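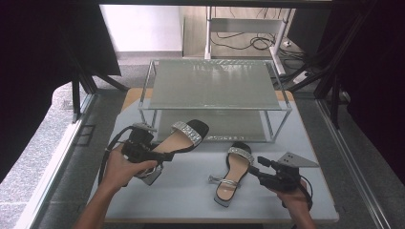
Valentina Quiroga has owned the same pair of party sandals for six years and can tell you where they've been every night of it. "Two weddings, one christening, a very long fortieth and a boat," she says. "And then back on the rack. Always back on the rack."

We've met to talk about shoe storage, a subject on which she could happily fill an afternoon (and very nearly does). Valentina runs Grudmont, a small business that sorts out other people's hallways, wardrobes and the bottoms of wardrobes, which she insists is a separate category. She started out with coats. Shoes took over within a year.

"Coats are easy. A coat wants a hook. But shoes come in twos, they're all different heights, and people are sentimental about them in a way they aren't about a jacket. I had a client in June with 14 pairs in a bath. She was showering at the gym!"

The sort she most enjoys putting away is the dressy kind: block heels, ankle straps, anything with rhinestones on it. Everyday trainers can be lined up by a six-year-old, she says, but a strappy sandal has opinions. The ankle strap flops out sideways and catches on its neighbour, the buckle scratches whatever is beside it, and a chunky heel makes the whole thing lean if the shelf is at all narrow.

So how does she do it?

"Do the buckle up first, on the loosest hole. Everyone skips that. Then lift the shoe by the front, where the wide strap is, and set the heel down before the toe. Second shoe next to it, facing the same way, with both ankle straps tucked in over the insole. It takes no time at all and it looks like a shop."

She is very keen on clear acrylic racks, particularly the little two-tier ones, and becomes quite animated when I say I'd always thought of them as a bit flimsy. "No, no, they're lovely! The light goes through them. You put a dark wooden rack in a small hall and you've built a wall. You put a clear one there and all you see is shoes." With black sandals she likes a frosted shelf best, as the shape of the shoe stands out against it and you can find the one you want while half asleep.

Her partner in the business, Uldis Grigaitė, is less convinced. He joins us halfway through with a pot of tea and a strong case for boxes.

"Dust," he says, sitting down. "That's all I have to say. Dust, and the cat."

The two of them have had this argument since they started working together, and it has plainly become one of the pleasures of the job. Uldis would put every pair worn less than once a month into a lidded box with a label on the short end. Valentina thinks a shoe in a box is a shoe you'll never wear again. They've settled on a rule for clients, more or less: party shoes on the top tier through the summer and the Christmas run, then boxed for the dull months -- though she admits her own never quite make it into the box.

On one point they agree completely, and that's working at a table. Both of them take the rack off the floor before they begin, stand it towards the back of a table and lay the shoes out in front of it. "People try to do it kneeling in the hall with the door open," Uldis says. "Your back goes, you get cross, and you shove everything in. Put it up where your hands are."

Valentina also uses the table stage to look the shoes over. Clear heels pick up scuffs that you won't notice on the floor, and she goes round them with a soft cloth and a drop of washing-up liquid, keeping well away from the stones. Loose ones get a dot of jewellery glue and a night left alone. Pale insoles she wipes with a barely damp flannel.

I ask what she'd say to somebody with one evening and a terrible hallway.

"Start with the pair you love," she says at once. "Put those on the top shelf, in the middle, and then see what deserves to stand beside them."

"And get a box for the rest," says Uldis, pouring the tea.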